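**搬到小公寓以后,床单多久洗一次?**

**Lanis_北岸**
大家好,我的中文不是母语,写错请原谅。我和室友 Orestis Spanos 合租两间房,楼下有一台公用洗衣机。他认为床单每两个星期洗一次就足够,我习惯每星期洗。我们为这件事讨论了很久。请问各位怎样安排?

**豆浆不加糖**
夏天每星期,冬天两星期。出汗多的人没有什么可讨论的。

**Pirnus155**
我不同意。洗得太勤,棉布很快变薄。我有一条床单从五月开始每星期用六十度洗,现在中间已经透光。

**豆浆不加糖**
那是温度的问题吧,四十度就可以了。

**Lanis_北岸**
谢谢两位。温度我以前没有注意,我们一直用六十度。另外想请教:深色的布可以和浅色床单一起洗吗?Orestis 说可以,我不太敢。

**西格伦**
我叫 Sigrún Overgaard,在 Dolis 洗衣店工作过两年。新的深色布,前几次请单独洗。先用湿的白毛巾按一下,毛巾染上颜色就不要混洗。

**Pirnus155**
这一点我同意。不过晾干比洗更重要,我们这里潮湿,床单叠着晾一定有味道。

**Lanis_北岸**
我们的阳台只有一根绳子,155 厘米长,大床单必须对折。也许应该买一个架子。

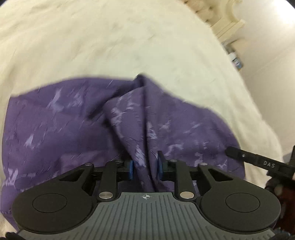
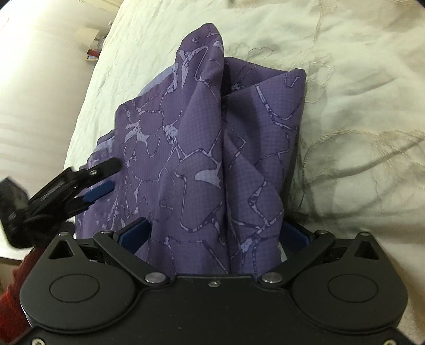
还有一个问题是洗衣粉。Lambrakis 路的小店只卖香味很浓的那种,我闻了头疼。如果用一半的量,能不能洗干净?

**西格伦**
可以先试一半。很多人本来就放得太多,漂洗不干净,布会发硬。

**豆浆不加糖**
用无香的洗衣液,网上买大瓶。还有,我仍然认为应该每星期洗。

**Pirnus155**
我仍然认为两星期。枕套可以每星期换,这样你和室友都不用再争了。

**Lanis_北岸**
枕套的办法我今天晚上告诉他。架子的尺寸我量好以后再来问。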